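Forivex hand-held gripper kit, trial unit
Inspection checklist, Idthorpe workshop, November 3, 2021

Pivot bushings: PASS. Lovely snug fit, no play at all after 19 hours of use!
Linkage screws: PASS. All 13 still tight.
Cable strain relief: PASS.
Pinch points marked: NO. Labels please, before February.
Finger pads: CLEAN AND RECHECK. Pale residue on the gripping faces, one edge fraying. The grip is still superb, though.
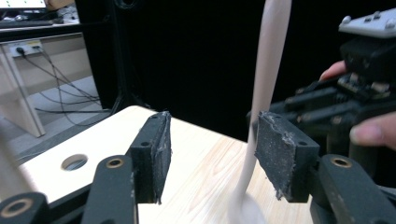 Rellum asked whether the pads could be swapped without taking the linkage apart, as the Gamage kit needs the whole finger off.

Spare pads held: 3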